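The curved desk is finally against the wall

So I have been threatening to redo the back room for ages, and over the break it happened! If you read my post in September you'll remember the old setup: one narrow folding table, a lamp that leaned, and my paperwork in a heap on the guest chair. I loved that table once. It has gone to Manju Kanaujia, who wanted it for potting seedlings, and she sent me a message the same evening saying it was already covered in dirt. Perfect.

The new desk came secondhand from Lorne Ouellet, who was closing his little front office on the other side of town and wanted the thing out by the weekend. He asked 396 dollars for it and I said yes before he'd finished the sentence. (I did then go home and measure the doorway, which I know is the wrong order.) It fit with the door off its hinges and a lot of grunting, and Boonsong Wongsuwan lost some skin off a knuckle, but he says he's over it.

I had been looking at new ones for months. There was a curved one I kept going back to for 1,195 dollars, before delivery, and I had almost talked myself into it. I'm so glad I waited!

What I love most is the shape. I have only ever worked at rectangles, and a rectangle always has that far corner where mail goes to die. With this one the front edge curves in toward you, so you sit sort of inside the desk, and both sides are easy to reach. I can have my laptop in the middle, my notebook off to the right and my tea on the left, and I'm not stretching for any of it. The outside edge is rounded too, and my hip is grateful, because the old table had corners like an axe.

Then there's the top. It's glossy and white with very faint veining in it, like marble, and you mostly notice it when the light comes in low. I was worried it would feel cold or a bit hotel lobby. It doesn't. It makes the whole room look brighter, and crumbs show up right away, so I wipe it down every night now. I just use a damp cloth and then a dry one. Felista Mutiso told me to stay away from anything scratchy on a shiny surface and she has raised three kids around a shiny table, so I'm listening to her.

We tried it in the middle of the room first, facing the door. I wanted to feel important. I felt like I was about to check somebody in for a dental cleaning, so back to the wall it went, with just a small gap behind it for cords.

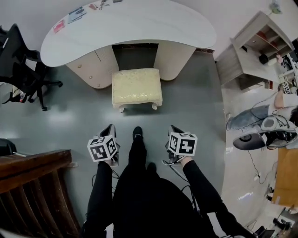

White top, beige pedestals, pale wall behind. I'm very pleased with this corner!

The pedestals took me longer to warm up to. I'm not usually a beige person, but they go nicely with the pale wall, and the rounded bottoms keep it from looking like a big block. The left one has a strip of fine ribbing on the inner side and three little round metal knobs that step down at a slant, and I'm completely charmed by those knobs. The one on the right is narrower and plainer. I thought the mismatch would bug me and I've already stopped seeing it.

Still to do: a chair that suits it (mine squeaks, and it's the wrong height by an inch or so), a proper lamp, and a tray for the bits and pieces that always drift over to the left end. Mingxuan Tan has offered me a chair from his spare room, and I'm going over on Saturday to sit in it for a while before I commit. I did see a lovely one online for 189 dollars, but after the luck I had with the desk I'd like to keep going secondhand if I can.

If any of you have a curved desk, please tell me what you did about a desk pad! Every one I can find is a straight rectangle and it hangs over the dip in the front.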